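The Slow Return of the Repair Table

The mending evenings in Gerngate began in October with a kettle, two sewing machines and a borrowed key to the old library annex. By spring they had fixed 717 items, mostly lamps, coats and toasters.

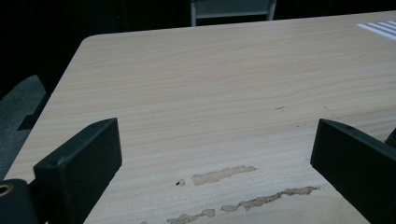
One regular from Otbridge said the bus fare cost more than a new toaster would, and that she came anyway for the company. Others come for the parts drawer. It holds plugs, fuses and over 47 kinds of button.

Dustau copied the idea the next year and charges nothing, though a jar by the door took in $2,962 over the winter. Most of it went on thread, solder and heating. Rewi has a smaller group that meets at 6 p.m. in the school and sticks to clothes and bags. 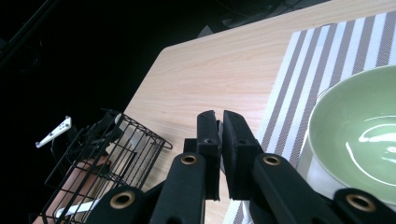 What to Bring

Clean the item first and bring the cord, if it has one. Gerngate takes 28 people a night, first come, first served. Microwaves are turned away at all three towns. Zippers take longest, so come early with those.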